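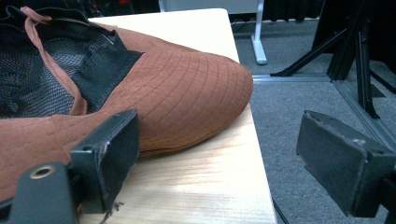 Unit 11: Brims

A brim is a flat piece of cloth being asked to behave like a shelf, and most of this unit is about how to talk it into that. Cotton on its own will droop over the wearer's eyes by lunchtime. The usual answer is topstitching: row after row, running parallel to the outer rim, each one binding the upper and lower layers a little more firmly. The rust-colored hat has its rows set close together, which gives the brim a ribbed, quilted look and gives whoever sewed it a long afternoon. Note the mesh lining too, sewn to the crown along a band of solid black. We come back to linings in Unit 19, so please don't unpick yours yet.

Terms you will be expected to use without wincing: crown (the part that holds the head), brim (the part that holds the argument), rim (the outer edge of the brim), lining, strap.

Working order for the practice brim

Cut 2 brim pieces from the Bastos cotton. Join each into a ring at the center back, then sew the rings together along the outer edge, right sides facing. Clip the curve. Clip it again – you were too polite the first time. Turn, press, and start the first row close to the rim. Work inward, using the edge of the presser foot as your guide.

Do not draw all the rows on first with a ruler. Every October someone tries this, and rulers remain straight.

Speed is a matter of taste until the curve tightens, and then it is a matter of regret. Stop with the needle down, lift the foot, pivot slightly, carry on. If a row wanders, leave it and sew the next one true. Fixing row four by bending row five gives you a brim with opinions.

Reading: the Trilla pattern booklet, section on curves. Spare thread is in the Clellthorpe drawer, under the zippers. Bring your finished brim and one failed one to the next session.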